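Right gripper drops offline during two-arm sorting run, left one fine
Brirkgate Workshop, Clillville / Automation bench / Status: closed

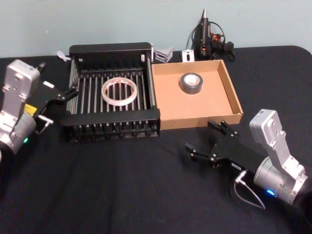

Before you change any settings, swap the two gripper cables at the wrist and run the same routine again. If the fault stays on the right arm it is the arm or the controller. If it moves to the left, stop there and replace the cable. I lost a whole weekend to this by starting with the software.

Thanks. I'll do that first and log it under this. Details for anyone else reading:

Setup
Two arms on one table, each with a two-finger gripper. Both grippers run from a Fundden controller under the bench. The motion script runs on the shared workshop PC. The routine moves a roll of clear tape out of the dish rack and puts it in the cardboard tray with the duct tape. The left arm does the pick, then the right arm steadies the front corner of the tray while the left one lets go.

Problem
The right gripper stops responding partway through a run. The arm itself keeps moving, so it goes to the tray with its fingers in whatever position they were last in. The controller log shows error 6, "device not answering." Power cycling clears it. It does not happen in the same place every time, but it has never happened with the arm parked.

What I tried before opening the ticket
- Restarted the PC and the controller.
- Reinstalled the gripper driver.
- Ran the right arm alone. Still failed.
- Ran the left arm alone. No failures.
- Took the tray and rack off the table and ran the same moves with nothing to grip. Still failed.

Update, July, morning
Swapped the cables as suggested. The fault stayed on the right arm. I ran it until it failed, swapped the cables back, and it failed again on the right. So it isn't the cable, or at least not only the cable.

Update, same day, noon
Checked the plug at the right gripper. It was seated and the collar was tight. The cable hangs in a loop from the plug and then lies on the cloth. I wondered if the loop was catching on wrinkles in the cloth when the arm swung in, so I held it clear by hand with the speed turned down. Still got error 6.

Update, afternoon
Looked at the controller settings next. The left port polls its gripper with a reply timeout of 133 milliseconds. The right port was set to 6. No idea who changed it or when. The controller has a copy settings function and I would have expected both ports to match.

Set the right port to 133 and saved. It ran for much longer, then failed again. Better, but not fixed.

Reply
Does the controller keep the setting after a power cycle? Ours would accept a new value on the page and then load the old one from its startup file. Also look at the update rate. If the script is sending commands at 1,000 per second to both ports you may be filling the buffer on whichever port is served second.

Update, next morning
Both were worth checking. The timeout had gone back to 6 after the power cycle. The startup file had the old value in it, under a profile called Brennan, left over from an earlier bench project. I made a new profile, entered 133 for both ports and set it as the default. It now survives a power cycle.

The script was also sending at 1,000 per second. The grippers do not need anything close to that, since all they do in this routine is open, close and hold. I changed the script to send a gripper command only when the target position changes.

Test
Left the routine looping with someone at the stop button. It got through 3,640 gripper commands on the right side with no error 6. The left side was clean too. The arm dropped the clear tape a few times against the edge of the tray, but that is a grip position problem and I'll open a separate ticket for it.

Changes made
- New startup profile, timeout 133 on both ports.
- Old Brennan profile exported to the shared drive, then deleted from the controller.
- Script sends gripper commands on change only.
- Cables back in their original positions.

Still open
I don't like the slack in the right cable. It had nothing to do with this fault as far as I can tell, but I want a clip for it on the wrist link before we run at full speed. The left one will get the same clip when I find a second one.

Closing this. If error 6 comes back, check which profile is loaded before touching anything else, and reopen here so the history stays together.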